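The Kerari Book Press, Reviewed by Someone Who Should Have Bought a Brick

I illustrate small books, and for the past while I have also been binding them, on the theory that a person who can draw a heron can surely fold paper. This theory has cost me a good deal of paper.

For years my press was a pair of cutting boards and the collected letters of a poet I don't much like. It worked. The books came out flat, apart from one slim volume of linocuts that dried in the shape of a potato chip, and I blamed the poet. Then Li-hua Shek, whose miniature atlases are so square you could level a shelf with them, told me she'd switched to the Kerari bench press, and I went home and ordered one the same night.

It arrived in two boxes. The first held the press. The second held the handle, a hex key and a booklet in which every diagram shows the press from underneath. Assembly took me an evening, including the part where I put the platen on upside down and admired it.

What you get is a beech base, a steel platen and a central screw with a T-handle. The opening takes a stack up to 53 millimeters thick, enough for any book I am likely to finish. The screw turns smoothly and stops where you stop it. My old secondhand Ebihara had a charming habit of loosening itself overnight, so that you came down in the morning to find your text block had relaxed. The Kerari stays put. I left an edition of herons in it over a weekend and they came out flat as playing cards, with crisp shoulders and no ripple along the pastedowns.
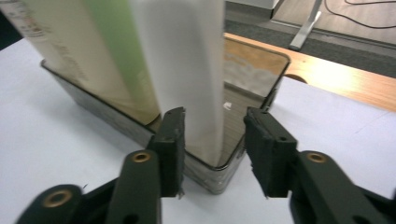 The platen, though. It comes coated in some sort of protective grease, and the booklet says to wipe it "before first use." I wiped it before first use. I also wiped it before second use, and third, and there is still a faint gray thumbprint on the title page of a book about snow. Put a sheet of waxed paper between the metal and anything you love. Put one there even after you're sure it's clean.

My other complaint is the feet. They are small rubber discs, glued on, and two of mine came off the first time I dragged the press across the bench. You aren't supposed to drag it. It's heavy, however, and I am not, so it gets dragged. I've stuck them back on with PVA, a glue I now own in quantities that worry my family.

I did look at the alternatives. The Dellix is cheaper and folds away, and it feels like something that folds away. I tried one at Li-hua Lui's studio (no relation to the atlases; there are two Li-huas in our bookbinding circle and the mail gets interesting) and the platen tipped a little whenever the stack wasn't dead center. She uses it for pamphlets and is perfectly happy. At the other end is the Darketti, all cast iron and gold lettering, which costs more than my car is worth and would probably go through my floor.

Would I buy the Kerari again? Yes, with some grumbling. If you make one book a year as a gift for a patient aunt, keep your cutting boards and your poet. If you're doing editions, even tiny ones, having every copy come out the same thickness is a pleasure I hadn't expected to care about. I used to number my copies. Before the press, you could tell number 2 from number 7 across a room.

Four stars. I've held one back for the feet, and I'll think about returning it if they're still attached in January.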